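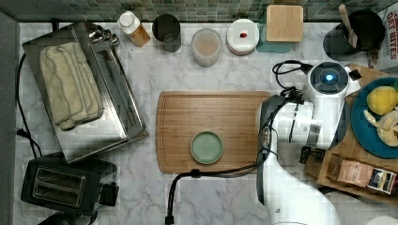 Esben Nørgaard did not plan to build a robot for his kitchen. He wanted, he says, to learn how an arm is controlled, and the kitchen was the only room at home with a long counter. "I started in November, and I thought it would take 6 weeks," he told me. "After 7 months I was still writing the software."

He calls the project Jarkoditz, after a word his daughter made up. The arm is white, with a black gripper, and the task he chose is small: take one dish from the cutting board and put it down in another place. "It sounds like nothing. For me it was 251 attempts before I trusted it."
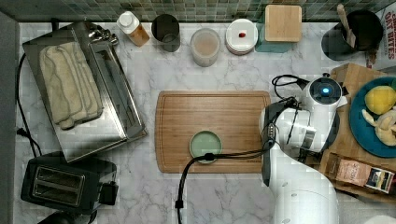
Gwion Jenkins thinks the number is low. In his own build, he told me by phone, he stopped writing down the failures at 300, and most of them came from the cables and not from the program.

Nørgaard agrees about the cables. A cable that is too short pulls on the wrist, he explains, and one that is too long lies down on the work. "I have moved them many times -- I am still not satisfied." He also learned to leave the ordinary kitchen things where they are. A clean counter made the task easy, but then the program knew only the clean counter.

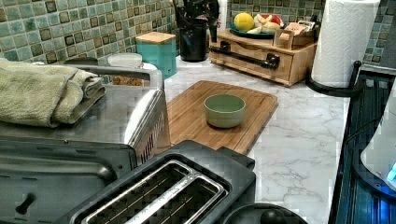 The counter at Nørgaard's home, with the small green bowl on the cutting board.

The second difficulty was height. His first program, which he named Plustham, closed the fingers a little too early. The newer one comes down slowly and waits a moment before it grips.

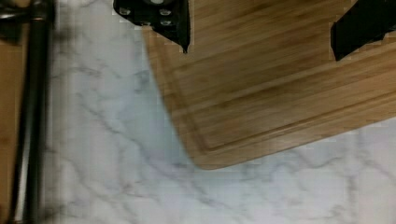

Would he advise a beginner to build at home? "I would advise it, but begin with one object and keep it for a long time. I changed objects every evening, and so I learned very little from each."

He works mostly after 9 in the evening, when the family has finished with the kitchen. Next he wants to try cups.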